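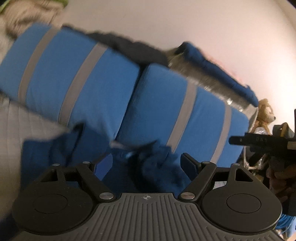
Reading a Lease Before You Sign It
Handout 4, Household Money evening class
Flamuldale Adult Learning, Fri 23 October

Welcome back! Last time we got through deposits and the difference between gross and take-home pay, and a few of you stayed behind to ask about renting, so I've moved the lease session up. We'll do utilities next time instead. Bring a pen tonight, you'll be scribbling all over the practice lease.

I should say first that I'm a teacher and I rent my own place, but I'm no lawyer. Rules on rentals change from one state to the next and sometimes from one city to the next. If something in your own lease worries you, take it to the legal aid desk and let them read the actual paper.

1. What a lease is

A lease is a contract. You get to live somewhere for a set time, and the landlord gets rent. Everything else in those pages is detail hung on that one trade. I like to start there because people see 15 pages of small print and freeze up, and then they flip to the back and sign.

Two kinds you'll run into:

Fixed term. Usually a year. The rent generally stays put for the whole term, and so do you, unless the lease lets you out early.

Month to month. Either side can end it with proper notice. More freedom, less security. The rent can also go up more easily, so read the notice part twice.

2. Names, address, dates

Boring, and I still want you to check every one. Is every adult who's moving in listed? Is the unit number right? Does the start date match the day you were told you'd get keys? I once signed a lease for the apartment upstairs from mine (same building, same layout, wrong number) and it took three phone calls and a very grumpy afternoon to fix it.

If you're sharing, look for the words "jointly and severally." That means each of you can be on the hook for the whole rent. So if your roommate leaves in February, the landlord can come to you for the full amount and leave the two of you to sort out the rest.

3. The money

Our practice lease is for a one-bedroom on the Trundbridge side of town. Rent is $1000 a month and the deposit is $400. Find these in it and circle them:

– the day rent is due
– how many days late you can be before a fee kicks in
– how big the fee is, and whether it's charged once or every day
– how you're supposed to pay, and whether there's a charge for paying online
– which utilities are included

That last one catches people. "Some utilities included" tells you nothing. You want the lease to say water, trash, heat, whatever it is, by name. When I moved out to Geum I assumed heat was in the rent because it had been at my old place. My first winter there was an education.

Add up what you'd really pay in a month. Rent plus parking plus pet rent plus the bills that aren't covered. Write that number at the top of page one, nice and big, and compare places using that number. The rent in the ad is only the start of it.

4. The deposit

Look for what it can be used for, and how long the landlord has to give it back after you leave. Normal wear (faded paint, a carpet that's been walked on) is generally treated differently from damage, but the line between them is where most arguments happen.

My big tip: take pictures of every room on the day you get the keys, including inside the oven and behind the doors. Email them to yourself so there's a date on them. Then fill out the move-in checklist, and if they don't give you one, make your own and send the landlord a copy. It's an hour of your life and I promise you won't miss it.

5. Repairs and getting in

Who do you call when the sink backs up? Is there a number for nights and weekends? Does the request have to be in writing? Even when it doesn't, I write anyway – a text or a short email is fine – so I've got something to point to later.

Check how much warning you get before someone comes in. Emergencies are usually handled separately, and that makes sense to me, I'd want them in fast if a pipe burst.

6. Getting out

Find clause 11 in the practice lease. It says the lease renews by itself for another full year unless you give 60 days' notice. Sixty! Plenty of people read right past that. If you sign something with automatic renewal, put the notice date in your calendar the same day, with a reminder a week ahead of it.

Look also at what happens if you have to leave early. Some leases charge a flat fee, some keep you paying until a new tenant is found, and some don't say. If yours doesn't say, ask, and get the answer added in writing.

7. Promises out loud

"Oh, we'll paint before you move in." Lovely. Is it in the lease? If it isn't, write it in the margin, and have both sides initial it. A decent landlord won't mind.

For next time

Finish marking up the practice lease, and write down three questions you'd ask the landlord, a made-up outfit called Clutley Rentals. If you've got your own lease at home, bring it along (cover up your name and address if you like). Bring one utility bill too, any kind, even an old one.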